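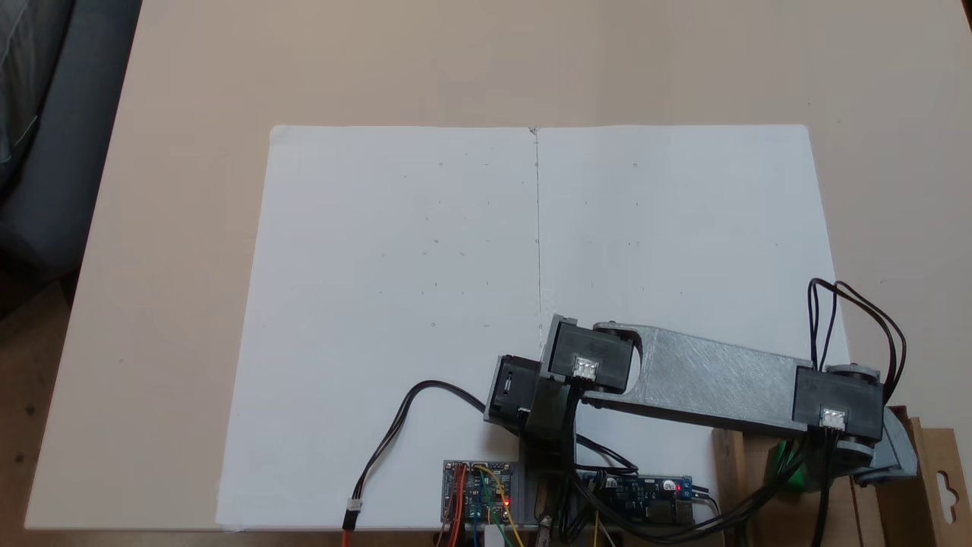
The small arm on the second floor

At Garno they make labels, tags and printed inserts for other companies. The firm has 148 employees and sits at the edge of Stirneck, between the railway line and a garden center. When I visited in May, I expected to see big yellow machines behind fences. There are two of those, in the hall downstairs, and they have been there for years. But the people I met wanted to talk about the second floor, where the sample department is, and about the small arms that now work there.

The sample department checks paper. Before a customer gets a large order, someone must test how the paper takes ink, how it folds, and if the pencil marks for the cutting are in the correct place. For a long time this was done by hand at long tables. A checker put down a sheet, made small marks with a pencil, measured, wrote the result in a book, and took the next sheet. On a busy day one person did this 196 times. I asked one of the checkers what she thought about during this work. She said she thought about her shoulders.

The first arm was built at home by one of the maintenance men. He printed the parts himself, bought the servo motors from his own money, and tried it out in his living room during a winter. He told me that his family complained about the noise of the printer more than about the robot. When it could touch a pencil to a paper at the same place again and again, he brought it to work in a shopping bag and asked if he could use a corner of a table.

The management said yes, with one condition. The arm should not cost any checker her place. This was put in writing, on one page, and the page hangs next to the coffee machine. I read it two times. It is a very simple text, and it says only what happens in the first two years. After that, the matter will be discussed again. Several people pointed this out to me, not in an angry way, but they wanted me to know it.

Today the department has five arms. They are named Reller, all of them, after the street where the maintenance man lives, and they have a number painted on the base. Each one makes the marks on the sheets and repeats the same movement until the series is finished. The checkers prepare the sheets, look at the results and decide what is good. One of them explained to me that the arm is able to make a dot, but it doesn't know if the dot is a problem. For this you need to have seen a lot of paper.

What changed most is the rhythm of the day. Before, everyone worked on her own table and talked across the room. The hands were busy but the head was free, and so there was a lot of talking. Now the work has short pieces of waiting and short pieces of strong attention. An older checker, who will retire soon, said she misses the old conversations. It is difficult to tell a long story when you must stop in the middle to change the paper. Her younger colleague doesn't agree. She has learned to change a servo and to read the small program, and she showed me a page in her notebook with the joint angles written in three colors. She got a higher wage group for this in the spring. It took some 40 hours of training, half of it in working time and half of it not. About the second half there is still a dispute.

There are also bad days. The cables get tired where they bend. A screw becomes loose and the dots wander a little to one side, and it can take an hour until somebody notices. In the first months the checkers called the maintenance man for every small thing, and he had to leave his other work. Now they keep a drawer with spare parts and do most repairs themselves. The drawer was their idea. They also asked for a switch at every table which stops the arm at once, and they got it after the second request.

A company called Gamage has offered to replace the home-made arms with a finished system, closed and painted, with a service contract. The salesman came with a film and a cake. The checkers were polite to him, but they had many questions. They wanted to know if they would be allowed to open it. The answer was no, only the service technician may open it, otherwise the guarantee is lost.

The decision will be made in autumn. The head of the department told me that she understands both sides. A finished system would be faster, and it would not depend on one man who knows everything and who also likes to go on long holidays. On the other hand, she has seen people in her department become more sure of themselves since they have a screwdriver in the drawer, and she doesn't know in which column of the calculation she should write this.

When I left, the late shift was starting. The older checker was showing a new colleague how to put down the sheets so that the edges meet, first slowly, then at her normal speed, and the new colleague asked to see it slowly again.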